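Section 6. Covering and Marking the Table

Cover the table before you set out any items. The paper protects the top and gives the tape something to hold to. A covered table can be used until the paper tears or the tape begins to lift.

You will need:
Brown paper on a roll, wide enough to cover the table in one or two lengths
Blue masking tape
A straightedge and a tape measure
A soft pencil
Scissors
A dry cloth

6.1 Laying the paper

1. Clear the table and wipe it down. Let it dry fully.
2. Unroll the paper from the back edge toward you. Leave enough at each side to fold under.
3. Cut the paper and let it lie flat for a few minutes. Paper from the end of a roll curls more and may need longer.
4. Tape the back edge first. Smooth the paper forward with the cloth, then tape the front and sides.
5. If you are using two lengths, overlap them and tape along the full seam.

Note: Where a post, base, or bracket is fixed to the table, cut the paper to fit around it. Do not loosen any fixed part to slide paper underneath.

CAUTION: Do not cut paper on the table with a knife. Use scissors and cut it before it goes down.

6.2 Marking the grid

1. Measure the open area of the table and decide on the size of the cells. For the Sandach item set, 200 mm is the smallest cell that works. Use larger cells for the Bekisia set, which includes bowls.
2. Mark the spacing in pencil along all four sides.
3. Run the long lines of tape first, from one side to the other. Hold the tape just above the paper and lower it in one piece. Do not stretch it.
4. Run the cross lines over the long lines.
5. Press each crossing down with your thumb.

Note: Tape that has been stretched will shorten overnight and pull the paper into ridges. If this happens, lift the strip and lay a new one.

6.3 Setting out the basket and fruit

1. Place the wicker basket in a front corner of the table, clear of the middle cells.
2. Put the fruit in the basket. Two apples are enough for the first layout on the Vasa sheet.

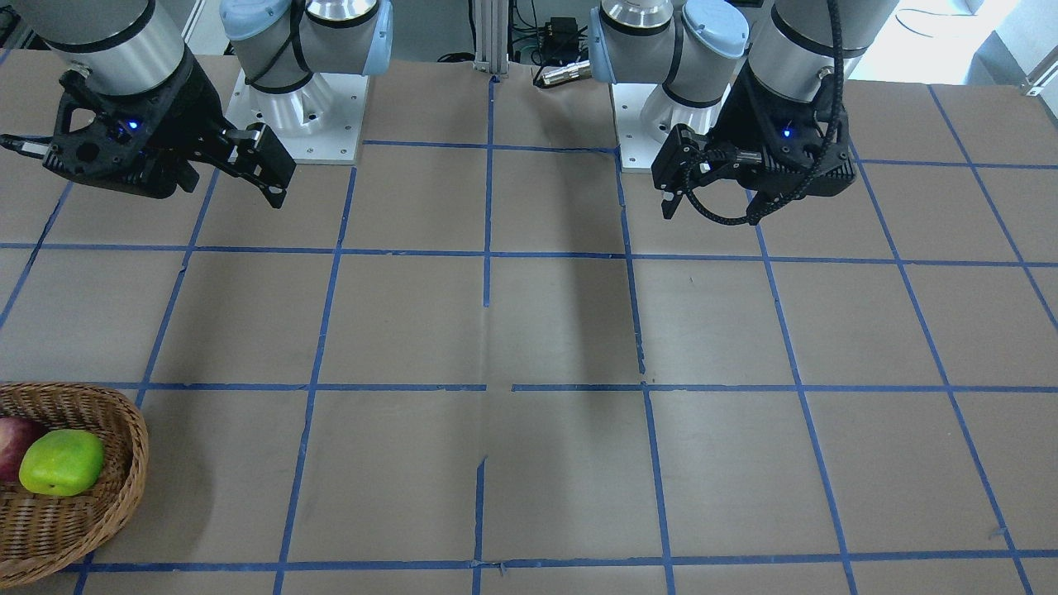 3. Check the fruit before each session. Replace any piece that is soft or split, as juice will soak through the paper.
4. Keep spare fruit off the table.

CAUTION: Do not use a basket with broken or loose strands. They catch on the tape and scratch the hands.

6.4 Care and replacement

Brush crumbs and dust off the paper with a dry cloth. Do not use water or spray cleaner. Small tears can be patched from above with a piece of the same brown paper.

Replace the whole sheet when the grid lines no longer lie flat. Order paper and tape from Effiong under kit number 69.

Revised June 2022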